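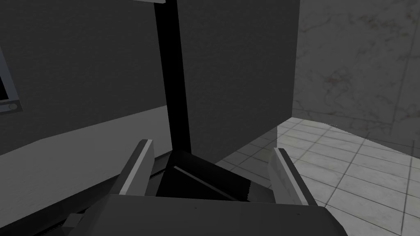
Rendered view: gripper, grey fingers, black wedge-shaped base between them.

3 min read

My dad's tremor got a name. Is the mouse stuff worth getting excited about?

Asked 21 April 2013 by mornano_kid

My father is 71 and was told last month that he has Parkinson's, early stage, right hand mostly. He took it well. I took it by staying up until two every night reading press releases.

So far I have learned that mice are in terrific shape. If Dad were a mouse he would have a dozen options, one of which involves cinnamon. The thing I keep coming back to is the clumping protein, alpha-synuclein. There are antibodies that are supposed to mop it up, and a company called Anitell has a compound (they call it Miltomik, which sounds like a breakfast drink) that went well in animals and is now in a small trial in people. Dad's neurologist said "interesting" in the tone my wife uses for my shirts.

Two questions. First, how do I tell a result that matters from a result that got a good headline? Second, is there any point getting him on a list for a trial now, or do you wait until the regular pills stop working? He hasn't started any pills yet. He's putting it off and so is the doctor.

14 people found this question useful

3 answers

Aldo Villa
Marked as best answer

I spent a good part of my working life running assays in a lab that studied this protein, and then my older brother got the disease, so I have now been disappointed from both directions.

On the first question, look at what they did to the mouse. Mice don't get Parkinson's by themselves. Somebody has to give it to them, either with a toxin that kills the dopamine cells in a few days or by making them produce far too much human synuclein. Your father's version probably took years to show up and nobody knows quite what started it. A drug given to the mouse the day before the toxin may be stopping the toxin and have little to say about a disease that was already well along when his hand began to shake. So check when the treatment began. If it began before the damage, lower your eyebrows.

Then check what got better. "Reduced clumps" is a different claim from "walked better," and both are different from "kept its neurons." It is still argued over whether the clumps do the harm or are what's left lying around afterward. Plenty of smart people are betting on the first. I'd put a modest sum on it myself, and I've been wrong at the track too.

With a first trial in people, the question being asked is mostly whether it's safe and at what dose. There might be 24 patients in it, or 30. You can't learn much about slowing down a disease this lumpy from 30 people. Some of them would have had a good year on tap water. The trials that can tell you something need hundreds of people followed a long time against a placebo, and placebo does very well in Parkinson's, irritatingly so. My brother improved on it for most of a year and was insufferable.

On the second question, ask now. Many of the trials aimed at slowing the disease want people who are recently diagnosed and haven't started medication, and once he starts he may not qualify. That is a reason to have the conversation soon. It is not a reason for him to go without pills he needs so he can stay eligible. If the hand is getting in his way, treat the hand. His neurologist can tell you who is recruiting near you, and the public trial registry is free to search, though it seems to have been designed by someone who was angry.

Also get him exercising. The evidence is decent and there's no company to buy stock in, so you won't see it in your press releases.

I don't know anything about Miltomik in particular.

41 people found this helpful

testa_dura

My aunt takes 2000 mg of fish oil and 1000 of vitamin C and hers has hardly moved in six years. Doctors won't tell you because they can't patent a fish. Also cut out dairy.

2 people found this helpful

Reply from Aldo Villa: Some people's hardly moves in six years. I'm glad she's one of them. Please run any supplements past the pharmacist, mornano_kid, especially once he's on levodopa. Protein timing can matter with that one, and it gets mangled into "cut out dairy" somewhere along the way.

PJ in the valley

I was in a trial, not that one. Can't say much about the drug since I still don't know if I got it. Practical stuff: it's a lot of driving. Ask who pays for gas and parking, ask if he has to have a spinal tap (I did, two) and ask what happens if he wants to start regular meds halfway through. Mine let you. Take somebody along for the consent form, it's long and by page nine I'd have signed over the truck. The nurses were great. I'd do it again, probably not in July.

17 people found this helpful

Reply from mornano_kid: Thanks both. He has an appointment and I've made a list. He says he'll do the spinal tap if I do one too.

Shared 38 times | 6 comments

Related questions
Does losing your sense of smell always mean something?
Generic levodopa or the brand, any difference?
Mom's handwriting has gotten tiny
How do I read a trial listing without a degree?
Dancing classes for Parkinson's, has anyone gone?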